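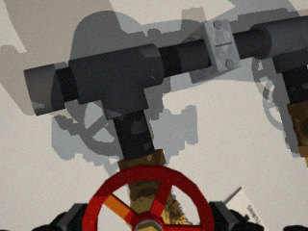 Water off in April, and other things to do with taps

Right, quick one as this has to go out before six. The water to the whole of Prundby Court goes off for 6 hours in April while Lureck replace the old main valve in the cellar. Exact day goes up on the noticeboard and under your door, as soon as Lureck ring back. They said they'd ring back. Start is 9 in the morning whatever day it is, so back on by 3 in the afternoon if all goes well.

Fill the kettle the night before. Fill a couple of saucepans too, and a bucket for the loo. Last time people filled the bath and then had to look at it all week so maybe don't do that. If you've a baby in the flat or you're on medication that needs a lot of water, tell Vesna Dimitrov (ground floor, the door with the boots outside) and she'll bring bottles round.

No washing machines or dishwashers left on timers please. Two flats did this in the last shut-off and both machines sat there beeping until teatime.

When it comes back on: cold tap first, kitchen, run it slow. It'll cough and spit and might be brown for a bit. Don't run the hot until the cold is clear. Don't do a white wash straight away. Silvana Lins did and still hasn't forgiven us, fair enough, they were good sheets.

Your own stopcock

While we're on it. How many of you know where yours is? We asked at the door when we were collecting for the bins and got a lot of blank faces. In most flats it's under the kitchen sink, at the back, behind whatever you keep behind there. In the end flats it's in the hall cupboard down by the skirting. In the top floor ones it could be anywhere, whoever did those conversions was having a laugh. Shufen Lei found hers inside the airing cupboard behind a panel, painted over twice.

Find it, clear the stuff in front of it, and turn it. Clockwise to close. If it's stiff don't put a wrench on it and lean, that is how number 14 ended up with a paddling pool. A bit of oil round the spindle, leave it overnight, try again by hand. Once it moves, close it all the way, open it all the way, then turn it back a quarter so it doesn't seize. Do this 2 times a year, clocks changing is a good reminder. And put a label on it, doesn't matter if it's ugly.
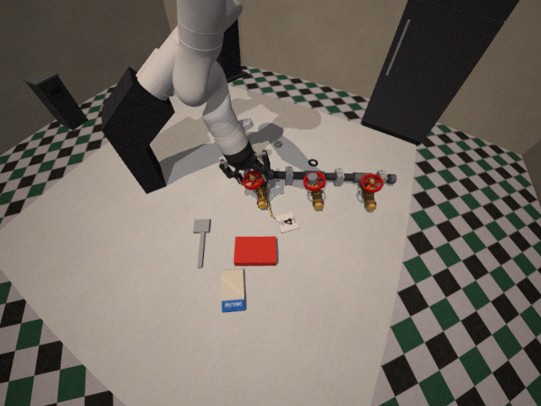 The red handwheel at the left-hand end of the pipe.

If it won't budge at all, or it weeps afterwards, ring Ojārs Kairys. He isn't a plumber but he did boats for years and has the right spanners, and he'll tell you straight if you need a proper one. While the building water is off is the very best time to have a dead stopcock changed, so if you know yours is gone say so NOW and Lureck can do it on the same visit. They want 30 pounds a flat for that, part included, cash or transfer. Cheaper than a call-out, I've had the call-out.

What it's costing

Been asked this on the stairs more than once so here it is in writing. The valve job comes to 609 pounds for the building, out of the repairs money, no extra to pay from anybody. Volodymyr Didenko got a second price from Trirorgate, which was higher and they couldn't come until summer. He has both letters if you want to read them, knock after work but not during the football.

Yes it does need doing. The old one closes most of the way and then carries on dribbling, so anyone working downstream gets a wet sleeve. If a pipe went in the night we'd be stood there watching it.

Bits and peices

Cellar has to be clear along the left wall by the end of March. Bikes, the pram, the two rolled up carpets, the Christmas tree in its box. Anything without a name on goes in the yard under the sheet, it won't be thrown out but it'll get damp.

Whoever has the cellar torch, please bring it back.

Outside tap in the yard stays off until the frosts finish. I know it's been warm. It was warm last year too and then it wasn't.

Dripping overflow on the back wall, third floor height, has been going since before Christmas. Could be any of three flats. If your loo keeps filling itself when you haven't been near it, it's you. A new float valve is a few quid from Aryee on the corner, they'll cut you a washer as well if you bring the old one in and ask nicely.

Still after someone to sit in and let the Lureck people through the front door at 9, then lock the cellar again when they've gone. Tea supplied, in a flask obviously. Put your name on the sheet by the postboxes or just shout up.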